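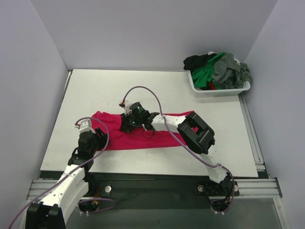
Notebook, folding bench. January, started 9:40.

Garment: the red short-sleeved shirt, Skindley lot 893. Washed and tumbled low before the session, left in the bag overnight. Fold standard is the Testden sheet, second revision, with the change Chidubem penciled in for sleeve order.

Purpose today is to settle the layout step. The fold itself is fine once the shirt is flat. What varies is how the shirt gets flat and which way it faces when the first sleeve goes in. Darnell has been starting with the hem toward the operator, I have been starting sideways with the hem to the right. Finished stacks do not match at the neck edge.

Notes on the fabric. Light knit, slides easily on the white top and does not hold a crease under its own weight. If lifted at a single point it hangs in a rope and comes down as a rope. Lifted at the shoulder seam and hem on the same side, it opens by itself most of the way. The side edge then lies close to straight and needs only a short pull. Pulling on the sleeve end instead stretches the armhole and leaves long ripples across the body. Those ripples run shoulder to hem and stay there through the whole fold if nothing is done about them.

Sideways layout, procedure as used:

Put the bundle down left of center. Find the hem first, not the collar. The hem is the longest straight edge and is easy to identify even in a crumpled shirt, whereas the collar and the sleeve openings get mistaken for each other. Take the hem to the right until the body is one layer front, one layer back. Pull the near side edge straight. Pull the far side edge straight. Sleeves last. Smooth from the shoulders toward the hem, flat hand, no pressing down.

The far sleeve is the weak point. It is the longest reach, and it tends to stay folded over on itself after the body is already flat. When that happens the far side edge dips next to the sleeve and the first fold line comes out angled.

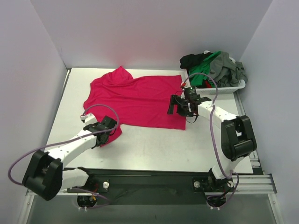 Sideways layout. Hem to the right, far sleeve still bunched, long shallow wrinkles through the body.

A layout in this state should not be folded. Criterion for now: both sleeves open to the cuff edge, both side edges straight by eye, hem square to the table edge. Shallow wrinkles in the body are acceptable if they do not cross the fold line. I would like a better wording for "straight by eye" but have not found one that people will use at the bench.

Hem-near layout, for comparison. Easier on the sleeves, both are the same reach. Worse on the hem, which creeps over the front edge of the table and drags the body with it. Darnell compensates by setting the shirt farther back, and then the shoulders are the long reach. No clear gain. It also needs a turn before the stack goes in the basket.

Side question from Obi: does the fold standard hold for the Bresari shirts as well? Different knit, heavier, wider sleeve. My view is that the layout step carries over and the sleeve fold does not, as the sleeve is wide enough to reach past the center line. Needs its own line on the sheet. There are more than 2,000 of them in the next delivery, so this should be decided before they are unbagged.

Bag creases: the overnight bag puts a hard diagonal across the front panel. Smoothing does not remove it. Try hanging the next batch instead. Not tested today.

Decision: sideways layout stays as the standard, hem to the right. Sheet to be changed as follows. Step 2, add "locate hem first." Step 4, replace "arrange sleeves" with "open far sleeve, then near sleeve, to cuff edge." Strike the line about shaking out the shirt, it undoes the side edges.

Open:
Neck edge mismatch in the stacks, recheck once both of us have used the same layout for a full batch.
Sleeve line for Bresari, Chidubem to draft.
Hanging versus bag, Darnell.
Faint gray mark on the tabletop, find out if it transfers to the light-colored shirts before any go down on it.

Stopped 11:55.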